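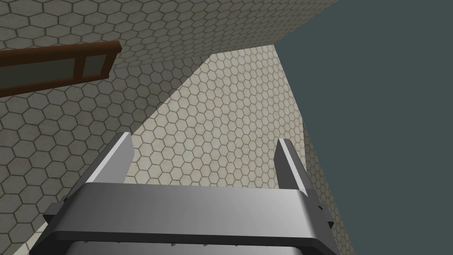
Grolthorpe left a comment under my last post asking why on earth our robotics club would pick a bathroom, of all rooms, for a simulated robot to practise in.

A fair question, and I've been meaning to answer it all week! The short version is that we're entering the household round of the Mazza student challenge, and our team (we're called Vuder, please don't ask, it was a very late night) drew the bathroom. Other people got kitchens, and yes, we sulked a bit. 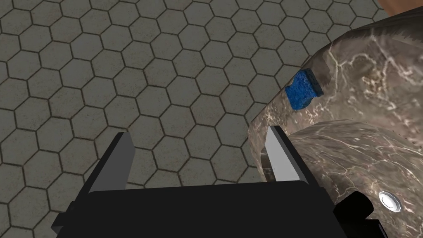

So now most of my Sunday goes on wrist angles. We have 30 practice runs to get through before the end of March, and I've managed 2 that I'd happily show to anybody, which is a little worrying when you write it down like that. My weak spot is turning the wrist and moving the arm at the same time – I always do one and then the other, like somebody learning to drive.
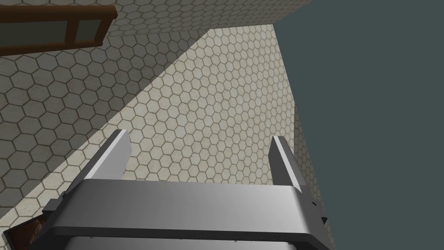

The lovely thing about working in simulation, though, is that you can make a proper mess of it, press reset and go and put the kettle on. Our club laptop does grumble (run 911 took so long to load that I'd eaten my lunch by then), but it gets there in the end, and so, slowly, do I.

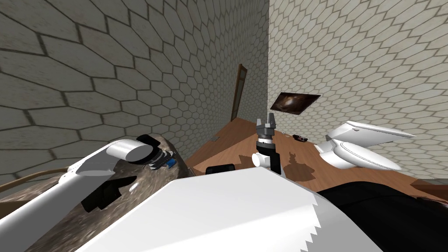

Both arms in our practice bathroom, toilet and all.

Next week we start on the scoring sheet, and we need 70 points to go through.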